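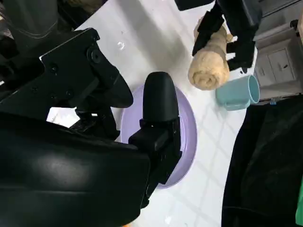

# Fernham Tableware

Fernham Tableware is a list of plates, bowls, cups and serving pieces, with notes on color, shape and where each piece was set down. It covers 358 pieces. Most went on tables and counters, but some were placed on floors, and those entries use the floor as the background value. A round lavender plate lying flat on white tile, for instance, is entered as `plate / round / lavender / tile_white`. The rim is a slightly darker purple than the rest, and the color field goes by the main color only. Grout lines are not recorded.

Search this site Search Go

## Files

- `pieces.csv`: one row per piece
- `colors.csv`: the 45 color names in use
- `placements.csv`: one row per placement, more than 174 rows for the Treselport kitchen alone
- `CHANGES.txt`

## Fields in pieces.csv

`piece_id` is a number and is never reused. `kind` is plate, bowl, cup, saucer, tray or other. `shape` is the outline seen from above. `color_main` must match a name in `colors.csv`. `color_rim` is optional and left blank if the rim was not checked separately. `set` is Krawczyk, Kovura or none.

Krawczyk is the older set and has chips and scratches, listed under `wear`. Kovura pieces were bought new for the list. Pieces marked none came out of cupboards and have no matching partners.

## Color names

Names were picked by eye in daylight. Lavender, lilac and pale purple were three names in the first version. They are now all lavender. Gray and silver are still separate, and the line between them is not good. Check these before using them for anything strict.

## Known problems

- 80 rows in `placements.csv` have no background value.
- Some saucers from the Krawczyk set were entered as small plates. Fixed for Treselport, not for the others.
- Oval trays and oval plates are hard to tell apart by the shape field. Use `kind`.
- The `height_mm` column was measured with a ruler and is rounded to the nearest 5.

## Changes

Version 2, Sep 11, 2021: merged the purple names, added `color_rim`, removed duplicate cups.

Version 1: first list, plates and bowls only.

Corrections can be sent as a changed row with the `piece_id` kept as is.

Print this page | E-mail this page
Share 2 | Comments (0)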